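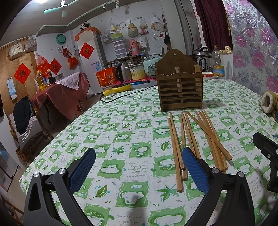 Villa is a table-clearing and cutlery-sorting system used by Mundbridge, a catering firm in Lendavton that runs staff dining rooms and a small events kitchen. It takes on one of the oldest and dullest jobs in any kitchen, which is picking up what people have eaten with and putting it back where it lives. Much of what the system knows was taught with grippers held in the hand, in kitchens of many kinds, on work as ordinary as loose wooden chopsticks lying at different angles on a checked tablecloth, with an empty wooden caddy standing just behind them. The gripper's two fingers have textured blue pads on their inner faces, and a person moves them towards the table much as they would move their own hand. The name Villa covers both the teaching method and the fixed arm that does the sorting at work.

Background

Mundbridge began as a lunch counter and grew into a firm serving up to 2,000 meals a day. Sorting was always done by hand, at a steel bench beside the dishwasher, and it was the post people asked to leave soonest. Forks and spoons were quick enough. Chopsticks were slow, as they roll, cross over one another and come back from the wash in a heap that has to be turned the same way round before it can be stored.

The firm's kitchen manager, Rosario Tedesco, had worked that bench herself for two years and proposed automating it. Earlier machines offered to the firm could sort metal cutlery by shape on a belt, and did so very well, but they had no way of dealing with mixed tables or with wooden pieces that differed slightly from one another. The kitchen wanted something that could reach into clutter and pick out a single thin stick.

Teaching by hand

The method adopted for Villa is wonderfully direct. A member of staff holds the gripper, opens and closes it on the object, and carries out the job from start to finish. The movement is recorded along with the view from the gripper, and many recordings of the same job are used together to train the arm. No programming is asked of the person doing it.

Household kitchens proved as useful for this as the firm's own. A family table carries a great deal that a steel bench does not: a rice cooker, an electric kettle, a pan with its cord lying across the cloth, a bottle of cooking oil. A patterned cloth is a good test too – cartoon bears and printed words give a machine plenty to look at besides the chopsticks. Arms taught only on the plain bench did poorly when they were moved to the events kitchen, where tables are laid with cloths and no two look alike.

Recordings are sorted by task. The chopstick set, known in the firm as Borneo after the dining room where the work was first tried, asks the operator to start from a different arrangement each time. Pieces may lie in pairs, fan out or point straight away from the person. Short attempts and dropped pieces are kept in the set, with a label, so that the arm also learns how a fumble is put right.

In use

The first arm was installed in the Borneo dining room on 6 March 2024. It stands at the end of the old bench and works through trays placed in front of it, lifting each piece and lowering it into an upright holder. Anything it cannot settle is left on the tray for a person to finish. At launch it handled 50 trays in a lunch shift, and this was later raised to 100 once a second tray position had been added.

The arm is slower than a practised worker on any single tray. Its strength is that it keeps the same pace through the last hour of service, when hands are tired and the floor is busy. It does not inspect for splinters or chips. That check is still made by eye, and damaged pieces are taken out before the holders go back to the tables.

Effects on staff

The most visible change has been to the rota. The sorting post used to be a full shift, and it is now a shared duty taken in short turns between other jobs. Staff who had spent their days there moved to food preparation or to the serving line, and some took up a new role as demonstrators, recording tasks with the gripper. Demonstrators are paid at the higher of the firm's two kitchen rates.

Arturo Vitale, a long-serving kitchen porter, became the first of them. He is known for working left-handed, and his recordings showed that the arm had been favouring one side of the tray. He later helped to write the short guide given to new demonstrators, which advises them to slow down just before the fingers close and to keep the wrist loose.

The change has had its costs. The bench was a sociable place, and several staff have said that they miss talking there. Trays must now be set down within a marked area, a habit that took some weeks to form and is still forgotten in a rush. There was early worry about lost hours as well. Mundbridge agreed with its staff that no one's contracted hours would be cut on account of the arm, and the agreement is reviewed each March.

Recording raises a question of its own, as a gripper's view takes in a good deal of the room beyond the table. Under the firm's rules, anyone who lends a home kitchen may look through the recordings made there and ask for any of them to be removed.

Further development

Work continues on lids and on soft items such as folded cloths – both harder than they sound. Tedesco has also asked for a version of the arm that can be wheeled between dining rooms, and a trial base has been built for the events kitchen.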